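In Favor of the Two Trays
March 20, 2013

I came to Brirkbridge from another country, and the first thing I learned at work was the word "tidy." My supervisor used it every morning. I thought it meant clean. Later I understood that it means each thing has a place, and this is more difficult.

My opinion is simple. A sorting table needs two trays, in two colors, side by side, and it does not need labels.
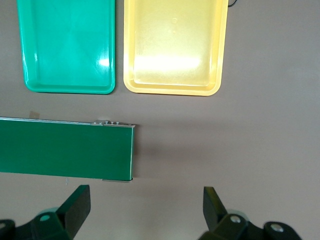

At Zimel, where I worked before, we had 87 small boxes on the wall, and every box had a printed label. It looked very serious. But people with parts in their hands do not like to read. They put the button where there was space, and by April the labels were telling lies.

A color is faster than a word. Green is green also for the person who started yesterday, and also for me, who in those days read English slowly. I know that some people do not see colors well, and for them I would keep the trays always in the same order, left and right.

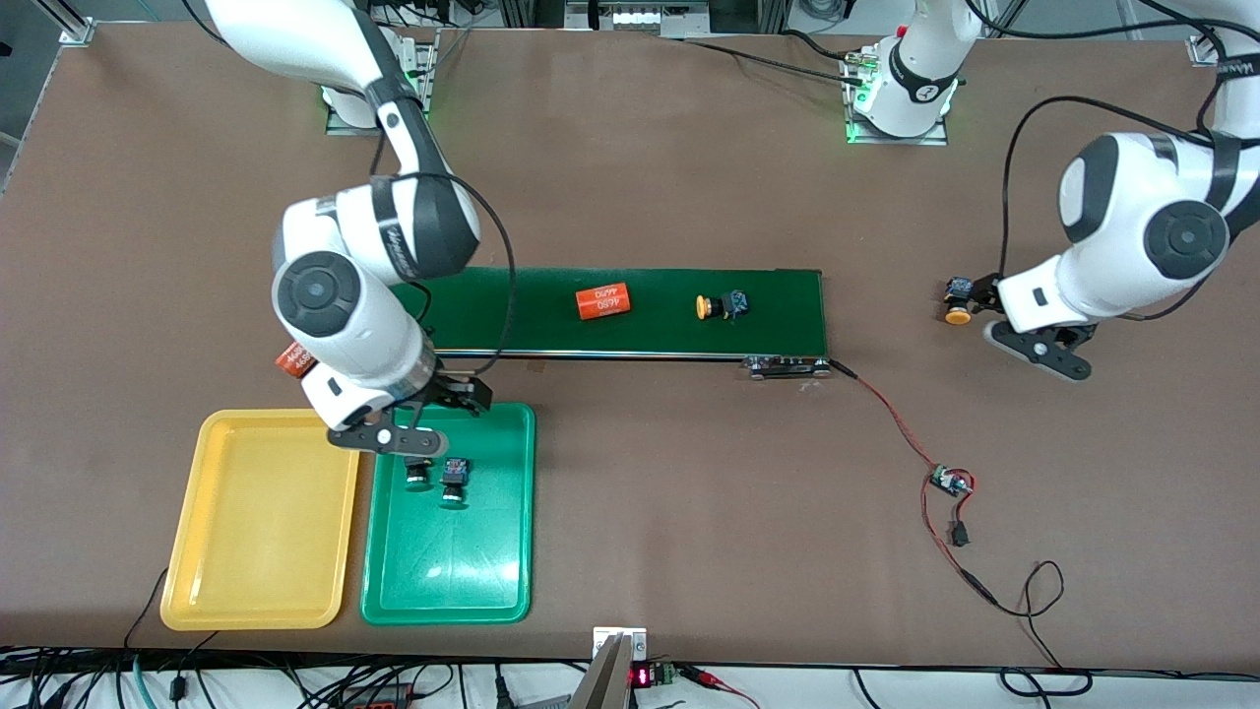
Some colleagues say that two trays are too few. They want a third one for the parts they are not sure of. I have seen such a tray at Marchal. In three weeks it held almost 95 parts, and each of them was waiting for somebody to decide. I believe it is better to decide while the part is still in front of you, even if sometimes you must correct it after lunch.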